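How to Find Out Whether a Robot Can Put Away Your Dishes

Posted in Robots at Home, Stedbridge Makers' Notes
By Henrike Kleinschmidt

I get asked at least once a week whether a machine can do the kitchen yet, and my answer is a cheerful "some of it, come and see!" Picking a mug off a rack is in decent shape. Wiping a flat counter is coming along nicely. Putting things away in upper cabinets is still the chore that makes me grip the edge of my desk, and it happens to be the one I love testing most.

So this is my cabinet test. You can run it on a real arm or in a simulator, and I'd start in the simulator (I did, all through February, with a kitchen I built for the purpose and named Femis).

What you need

A simulator that handles hinges and contact properly
An arm model with a simple two-finger gripper and a wrist camera
One kitchen with upper cabinets
A notebook, paper or otherwise

Step 1: Write the chore down as separate jobs

"Put the bowl away" is really 4 jobs: find the right door, open it, place the bowl, close the door. Score each one by itself. My first controller, Motaung, was lovely at placing and hopeless at opening, and a single pass/fail score hid that from me for ages.

Step 2: Start with the door already open

It feels like cheating, I know. Do it anyway, for two or three evenings, until placing is boring. Use one light plastic bowl and the lowest shelf. If the bowl clips the shelf edge, slow the last bit of the approach before you touch anything else.

Step 3: Close the door and let the arm find it

Park the arm low, about where it would be after lifting a bowl from the counter, and save what the wrist camera gives you before the first move. Look at those views yourself! If you can't tell which door you'd pull, don't expect much from the controller.
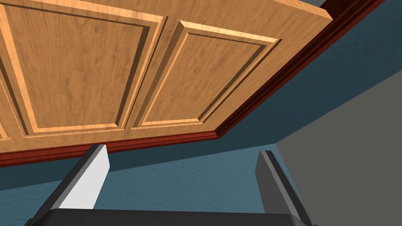

Door opening is where I've spent most of my time, and it's where the cabinet style matters far more than I expected. A door with a knob gives the fingers something to go for. With raised panels like the ones in Femis, the controller sees a lot of strong lines that have nothing to do with opening: bright bevels, a recessed rectangle, then that dark red molding running along the bottom of the cabinet. Motaung kept treating the molding as a handle, and it would close its fingers on the trim and pull with great confidence. Horațiu Voicu suggested I label the seams between doors and ignore everything inside the panels, and that was the best advice I got all winter.

Step 4: Change one thing at a time

Swap the wall color. Then put it back and swap the wood. Then move the light. I ran 404 attempts on the opening job, and the notes I still use are the ones where I changed a single setting. The muddled ones went straight in the bin.

Step 5: Tilt the starting pose

Rotate the wrist a little before each attempt so that the cabinet edge never sits level in the camera. Real arms arrive at odd angles. My second controller, Brinmont, was trained with tilted starts and opened the door on 28 tries in a row before it slipped.

Step 6: Add the bowl back

Now run all the jobs together. Expect the score to drop. Mine dropped a lot, mainly on closing, where the arm tended to leave the door open by a hand's width and call it finished. I'm working on that one now, and I'll post the settings when they're fit to share.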